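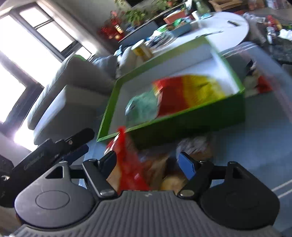

Why does the gripper let go of a bag halfway through a lift?

The fingertip pad has worked off its seat. Under load it slides up the finger and the grip opens by a few millimeters, enough to drop anything soft.

Sodia replacement fingertip pads, set of two
Part no. 1288
Sold in black or blue

We changed the pad seat in July after returns from Skendum and Mimivel. Pads from the first batch of 600 came loose after long shifts with wrapped food and folded cloth. A loose pad can also pinch a finger when the handle closes, so please don't keep working with one.

Check before use
Close the fingers on a folded towel and pull. If either pad moves, stop and replace both.
Tighten the screws at the base of the fingers by hand. Do not use a power driver.
Do not glue a loose pad. Glue hides the crack in the seat.

In the box: 2 pads, 5 screws (one spare), fitting sheet
Warranty: 36 months

First-batch pads are exchanged free of charge. Send the old pads in with your order number, marked for Magdalini Papadakis, Returns. Pads with glue on them are exchanged too, but we can't inspect them.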